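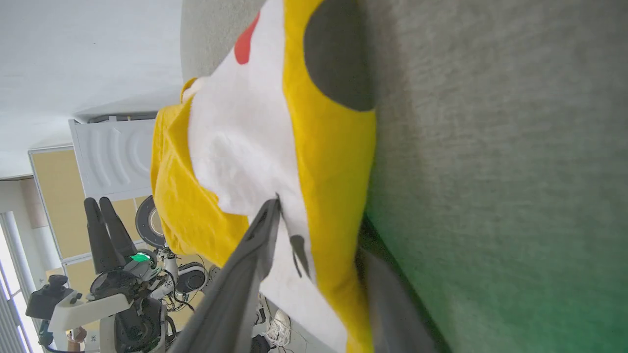 Correia Court Tenants' Association
Minutes, July meeting, laundry room, 7:00 p.m.

Present: Rocío Calvo (chair), Teodoro Barrios, Ainhoa Campos, Elmarie Gumede (minutes). Wilma Lennox joined at 7:25 and asked that everything be repeated. Some of it was.

1. Last minutes
Approved, once "shouted" had been changed to "raised" in item 4.

2. Dryers
Dryer 2 still takes quarters and gives nothing back. Vimetti sent a repairman, who agreed that it was broken and left a bill for $138. Teodoro moved that we not pay for agreement. Carried. Rocío will call Vimetti and say it more politely.

3. Lost and found
The shelf is full again. Ainhoa proposed that soft toys be kept until the end of the month and single socks for one week. Wilma felt this was hard on socks. Long discussion. Carried, three to one, with Elmarie writing and so not voting.

4. Courtyard tree
Futach quoted $1000 to take down the dead branch and $400 to "make it safe," a phrase their letter does not explain. Teodoro offered to do it himself with his brother-in-law's ladder. The chair thanked him and moved to the next item. Ainhoa to ask Futach what safe means.

5. Summer supper
Budget of $300 approved, same as last year. Potato salad will be limited to two households. Names to Ainhoa, who will decide and does not wish to be lobbied in the elevator.

6. Other business
Wilma asked who keeps propping the back door open with a phone book, and where they got a phone book. No answer to either.

Closed 8:50 p.m. Next meeting in Rocío's apartment. Bring a chair.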